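# "The wire does not know what you want"

When I arrived at the workshop room of the Gradora club in November, Padmavathi Raju was sitting on the floor under a table, looking for a screw. She greeted me from there. The club meets in a former music room at the Siladley school, and the walls still have the soft panels for the sound.

Raju teaches physics and has led the club for three years. It has 13 students, the youngest in eighth grade. This year they work on one task only, and it is for the Kandasamy round, a regional competition where each school must show a robot arm doing a small job of electrical work. Most schools chose to place screws or to sort parts. Gradora chose wires.

"I tried to talk them out of it," she told me. "A screw is hard and it has one shape. A wire is bent already when you take it from the spool. The wire does not know what you want from it."

The idea came from Jagadeesh Rai, who is in his last year at the school and writes most of the control program. Last summer he helped in his uncle's repair shop, where he stripped and bent wire ends by hand for many hours. He thought a robot could learn the second half of this work, which is to bring the prepared end to the right pin.

"In the shop I did not look at my fingers," Rai said. "I felt the wire. The arm has no feeling like this, so it must look all the time. If the loop turns a little, for us it is nothing. For the program it is a new problem."

The students call their program Preseseo. When I asked what the name means, I got four different answers, and one of them was that it was a typing mistake.

The first version was very simple. It moved to a fixed point and went down. According to Rai, it worked well on the day they wrote it and never again after this, as somebody had moved the board by the width of a pencil line. Now the program learns from recorded attempts, where a student guides the arm by hand. They have 500 good attempts and want to reach 2000 before the competition. Raju keeps the bad ones also, in a separate folder.

"The students wanted to delete them," she said. "I asked them to wait. When you watch the bad ones in a row, you see that the mistake starts early – already when the arm picks up the wire."

This discovery cost them a month. They changed the place where the gripper takes the wire, then changed it back, and finally agreed on a rule that the free part should be long enough to reach but short enough so that it does not swing. Rai wanted to write an exact length into the rules. The younger students, who do most of the guiding, were against it, and they won the vote.

I asked Raju what she does when two students disagree and both have good reasons.

"I make tea," she said. "And then they must both try it with the other person's method. Eight times each. Usually at the fifth time they begin to laugh."

Money is a smaller worry than I expected. The wire is cheap and the boards are old ones from a closed course. What they miss is time. The room is free only until six o'clock, and after this the dance group comes with its loudspeaker, and the tables must be pushed to the wall. Every afternoon starts with putting the work surface back in its place and checking the light.

Rai will finish school before the next competition. He is writing down everything he knows about the program, in a document which the others complain is too long. I asked him if he is sad to leave it.

"A little," he said. "But I want to see if they can read my code. If they can't, it was not so good."
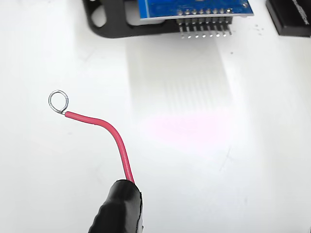

Raju hopes he will come back in the spring to help the new students with their first recordings. She has already put his name on the list for the key, and she has not told him yet.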